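Über uns

Die Prostano GmbH ist ein Dienstleistungsunternehmen für die Anleitung von Robotern durch den Menschen. Unsere Fachkräfte führen Roboterarme von Hand oder per Fernsteuerung durch alltägliche Arbeitsabläufe und zeichnen diese Vorführungen für unsere Auftraggeber auf. Hervorgegangen ist das Unternehmen aus der Lehrwerkstatt Clillar, deren Räume wir bis heute nutzen.

Unsere Arbeitsweise

Jede Aufgabe wird vorab schriftlich festgelegt und von 2 Personen freigegeben. Für einen Auftrag entstehen in der Regel rund 200 Vorführungen. Unvollständige Aufnahmen werden gekennzeichnet und gesondert abgelegt. Die Einarbeitung neuer Bedienkräfte dauert 10 Arbeitstage und schließt mit einer internen Prüfung ab.

Arbeitsbereich Haushaltsgeräte

Im Programm Wamari befassen wir uns mit handelsüblichen Küchengeräten. Geübt wird an zweiarmigen Aufbauten, unter anderem an einer Mikrowelle, deren Tür und Bedienfeld mit den Greifern zu erreichen sind.

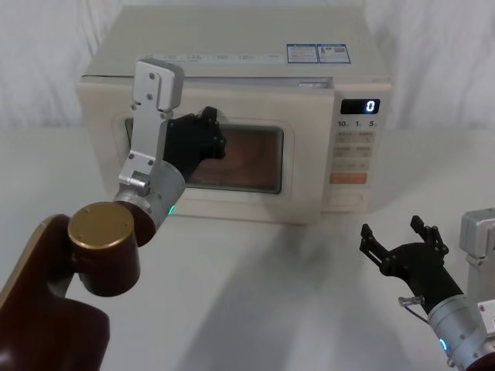

Standort und Kontakt

Sie finden uns im Gebäude Rutherford, Raum 405. Besuche sind nach schriftlicher Anmeldung möglich. Der nächste Informationstag für Auftraggeber findet am 20. September statt.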